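Orstead publica un método para enseñar a robots a doblar ropa con menos demostraciones

Imprimir | Enviar por correo electrónico

Última actualización: miércoles 5 de agosto

El centro de investigación Orstead ha dado a conocer los resultados de Bimis, un proyecto dedicado al aprendizaje de tareas de manipulación de prendas de vestir a partir de demostraciones humanas. Según el informe técnico difundido por la institución, el sistema alcanza un rendimiento comparable al de su versión anterior con una fracción de los datos de entrenamiento: 400 demostraciones seleccionadas, frente a las 3000 que se empleaban hasta ahora.

El método parte de una práctica ya extendida en el sector. Las demostraciones no se obtienen teleoperando un brazo robótico, sino con una pinza manual equipada con cámara, que una persona sostiene y maneja directamente sobre la prenda. El registro visual, junto con la trayectoria de la pinza y la apertura de los dedos, sirve después para entrenar la política de control que ejecutará el robot.

La aportación de Bimis se concentra en la fase previa al entrenamiento. Un módulo de selección compara entre sí las demostraciones disponibles y retiene aquellas que aportan configuraciones de la tela poco representadas en el conjunto: mangas giradas, cuellos ocultos, pliegues que cubren el borde inferior de la prenda. Las secuencias muy similares a otras ya incluidas se descartan, aunque su ejecución sea correcta. 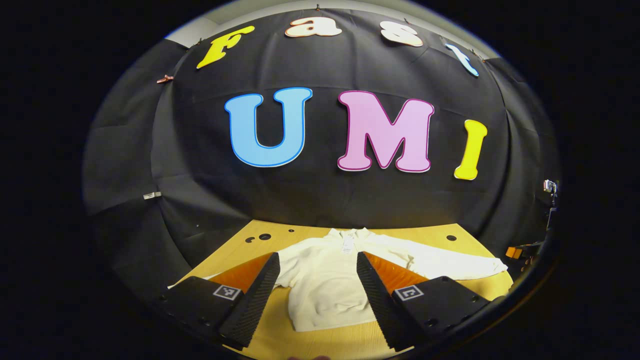
¿Por qué se trabaja con prendas de vestir y no con objetos rígidos? La tela puede adoptar un número prácticamente ilimitado de formas, de modo que un mismo movimiento produce resultados distintos según el estado de partida, y esa variabilidad permite medir con mayor exigencia el efecto de la selección de datos.

La evaluación se llevó a cabo en dos sedes, el laboratorio principal de Orstead y las instalaciones de Zerkow, entidad asociada al proyecto. En total se completaron 1171 ensayos con robot, repartidos entre tareas de extendido, alineación de mangas y plegado en tres pasos. Los equipos de ambas sedes aplicaron el mismo protocolo y anotaron los resultados de forma independiente antes de ponerlos en común.

Las diferencias más favorables se observaron en la alineación de mangas, tarea en la que el modelo entrenado con el conjunto reducido superó al modelo de referencia. En el plegado completo ambos sistemas obtuvieron resultados equivalentes. El extendido inicial de prendas muy arrugadas sigue siendo el punto más débil: el informe señala que el robot tiende a repetir el mismo agarre cuando no identifica el cuello, y que en esos casos la selección de datos no ofrece ninguna ventaja apreciable.

El documento recoge asimismo una prueba de control en la que se entrenó el sistema con 400 demostraciones elegidas al azar. Su rendimiento fue claramente inferior en las tres tareas, lo que a juicio de los autores confirma que la mejora procede del criterio de selección y no de la mera reducción del volumen – una objeción que ya se había planteado durante la revisión interna.

También se estudió un conjunto todavía menor, de alrededor de 175 demostraciones. En ese caso el modelo conservó un comportamiento aceptable en la alineación de mangas, pero perdió precisión en el plegado, sobre todo en el último paso. Orstead no recomienda su uso fuera de pruebas preliminares.

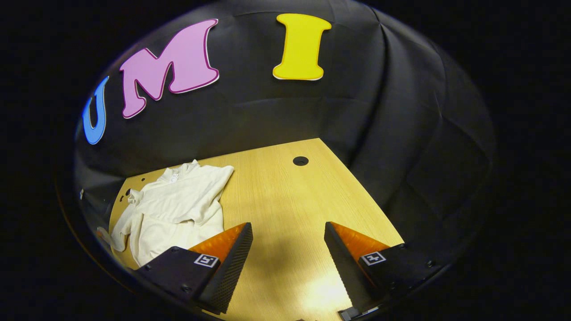
Desde Bellis se pidió cautela ante la lectura de estas cifras: la entidad, que recibió el informe antes de su publicación, considera que un ahorro de datos medido con prendas de manga larga no puede trasladarse sin más a toallas, pantalones o tejidos elásticos, y reclama que la comparación se repita con un catálogo más amplio antes de hablar de un método general.

Orstead admite esa limitación en el apartado final del informe y precisa que el módulo de selección no se ha probado con materiales elásticos ni con prendas provistas de cremallera. Tampoco se ha medido el coste de cálculo que supondría aplicarlo a colecciones de mayor tamaño, dado que cada demostración debe compararse con todas las demás.

La segunda fase del proyecto comenzará en octubre, de nuevo con la participación de Zerkow. Está previsto incorporar pantalones y ropa infantil, así como una variante del módulo capaz de indicar durante la propia sesión de recogida si una demostración resulta redundante – función que, según la institución, permitiría evitar grabaciones innecesarias. El código de selección y las tablas completas de resultados se facilitarán a los grupos de investigación que lo soliciten por escrito a la secretaría técnica de Bimis.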